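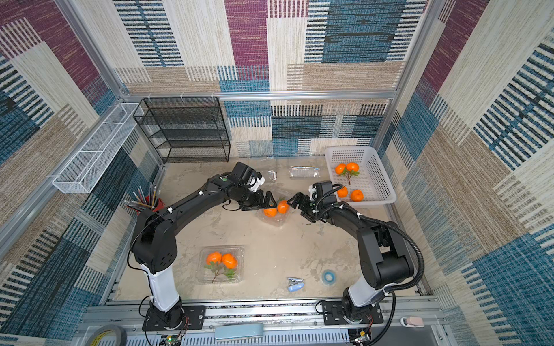 4. Mise en barquette des mandarines à feuilles

Cette étape concerne les fruits vendus avec leur rameau. Pour les mandarines sans feuilles, passez à la section 5.

4.1 Sortez du panier ajouré les fruits à conditionner. Laissez les autres dans le panier, sans les empiler.

4.2 Ouvrez une barquette transparente Gallora à couvercle attenant et posez-la à plat au milieu du plan de travail. Gardez les barquettes vides au fond du plan.

4.3 Placez deux mandarines par barquette, légèrement décalées l'une par rapport à l'autre. Saisissez le fruit par les côtés, jamais par la tige.

4.4 Glissez les feuilles entre les fruits ou dessous. Un rameau court suffit. Si la tige dépasse du bord, coupez-la à 3 mm du fruit avec le sécateur Kolář.

Attention : une tige coupée en biais peut percer la peau du fruit voisin. Coupez toujours droit.

4.5 Contrôlez les fruits avant de fermer. Écartez toute mandarine molle, tachée ou fendue et remplacez-la.

4.6 Rabattez le couvercle et appuyez sur les coins jusqu'au déclic. Aucune feuille ne doit rester prise dans la charnière.

4.7 Rangez les barquettes fermées par 28 dans le carton Drinunico, réf. 904, couvercles vers le haut.

Remarque : les barquettes fermées ne se lavent pas. En cas de jus ou de terre à l'intérieur, videz la barquette et prenez-en une neuve.

4.8 Essuyez le plan de travail tous les 20 cartons, puis rincez le panier à l'eau claire.

Guide de conditionnement Zistimdale, version du 8 avril 2023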